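Valora: can not pass level 32, the bridge does not open

Posted by terkitz_fan, 19/12/2022

Hello to all. I play Valora in the browser, on the free version, and I am stuck on level 32. I have collected the two keys and I spoke with the old miller, but the bridge stays closed. I tried it many times, also after I cleared the cache. My score is 1,249 points, so I think the points are not the problem, because the sign at the gate asks only for 1,000. In October a friend of mine passed this level on her tablet without any trouble. Is there something that I must do before the miller? I do not want to start the whole chapter again.

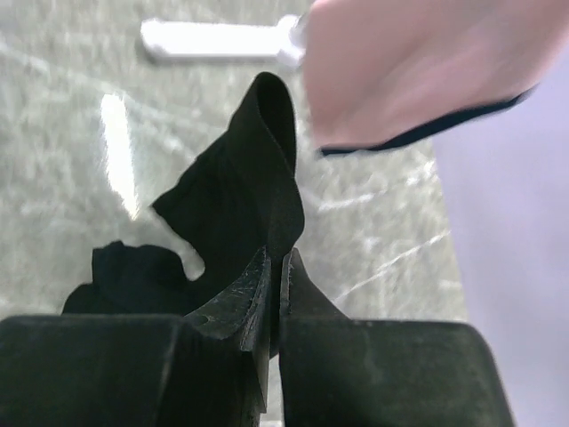

One more thing that may be important: I chose the short road through Unberg, and I did not visit the market there. The map shows the market in gray now and I can not click on it.

Unberg

You need the lantern. The market in Unberg is where you get it, and without it the miller says only his first sentence and the bridge does not open. When the market is gray, go back to level 30, play it to the end with the long road, and the market will be open again. Your keys and points stay saved — I did the same and lost nothing. After you have the lantern, speak with the miller 2 times. The first time he only thanks you.

pixelmoth

try other browser, worked for me

Chu

The answer with the lantern is correct, but please be careful with the save. If you play without an account, the game keeps your progress only in the browser, so do not clear the cache again before you finish the chapter. With an account you can clear it as often as you want.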